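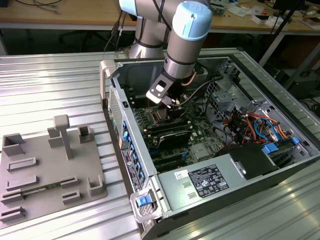 Re-teach the whole cell every morning, a reader from Trollonmont wrote after my last column, and you'll never chase a crooked pick again. I tried it for most of June and I don't buy it! Our cell at Futero works on old desktop towers laid flat on the table, and re-teaching everything ate up my mornings (and my coffee). What drifts is the fixture plate. It's 3D-printed, it gets bumped, and the slots wear. So now I check 2 points on the plate, check the one over the processor socket, and leave the arm alone. I print a new plate at 1000 cycles – the last one went in the bin at 773 because a slot guide got sloppy, and I should've tossed it sooner. 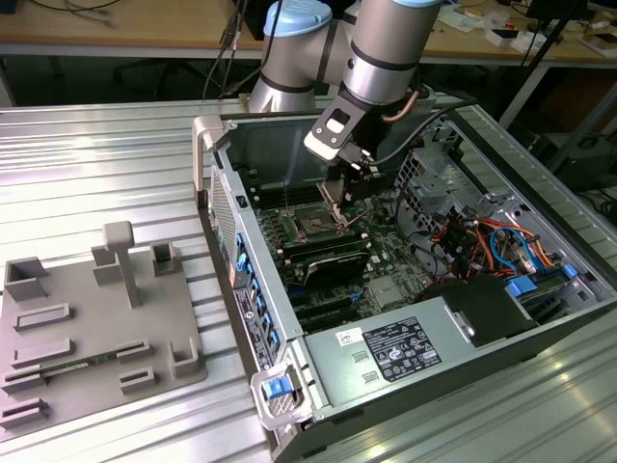
Gella's answer to all this is that a machined plate would end the argument. Maybe! But I change my slot layout every time a different board shows up, and I like being able to print the fix overnight. Spend the money on spare gripper fingers first – mine are overdue.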